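Getting a big metal bin clean again

Every March I get round to the big metal bins, the deep ones with sloping sides that end up holding a bit of everything, and every March I wish I'd started sooner.
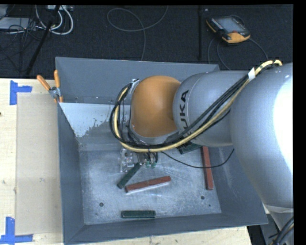

Fulvio Ruggiero wrote in to say he always wets the dust first so it won't fly about, and he's been doing it that way for years without trouble. Well, Fulvio, I've tried it both ways, and with anything powdery (plaster, old filler, that chalky stuff that clings to the slopes) I still like to start dry! Water turned mine into a paste the one time I rushed it, and I was picking it out of the corners until teatime.

Grey metal with a white patch high up on one side and scuffs and smears over the bottom is just the sort of thing I mean. Take everything out, even the odd bit that's rolled to the back, and stand the bin on a table if it'll bear the weight, as your knees will thank you. Put on a dust mask. Then go over the slopes with a soft brush, working down from the rim, and lift what lands on the bottom with a vacuum on a low setting.

After that comes the damp cloth, well wrung out, with a small squirt of washing-up liquid in the bucket. I change the water more often than seems sensible, usually after each side, and it does make a difference to the smears. For a stubborn patch, lay the cloth over it for 8 minutes and have a cup of tea. Please don't reach for wire wool, I did that to a lovely old bin from the Evham market and the scratches have held the dirt ever since.

Dry it with an old towel, paying attention to the join where the sides meet the bottom, and leave it somewhere airy overnight before you put anything back in.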